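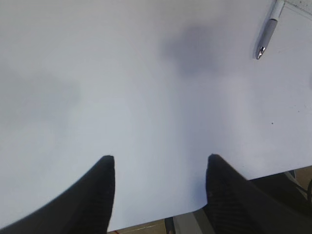 Unit 3 – a pen on a bare white top

Start with one pen on a white surface and look at how much it changes the table! White shows every shadow, so it's a great place to practice. Our Sturia reading packet (pages 131 to 143) covers shadows and spacing.

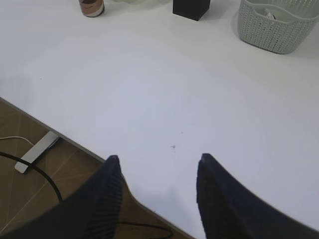 Containers come next, and they're my favorite part of the unit. Give every small thing a home: pens upright in a mesh holder, loose bits in a basket with a low rim. Leave the middle of the table free – you'll want that space later.

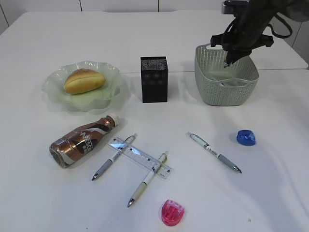

Now for food and drink. A roll or a banana needs its own plate or bowl, well away from the pens. Bottles stand up, caps on, labels facing you.

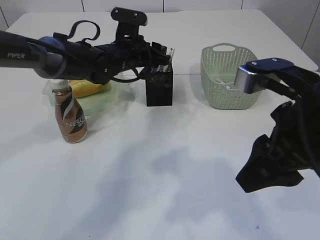

For next time, set up a table at home with up to 16 items and sketch where each one goes. Try two layouts and bring both (the messy one too, please!). Sketches go in the Mota folder by 4 p.m.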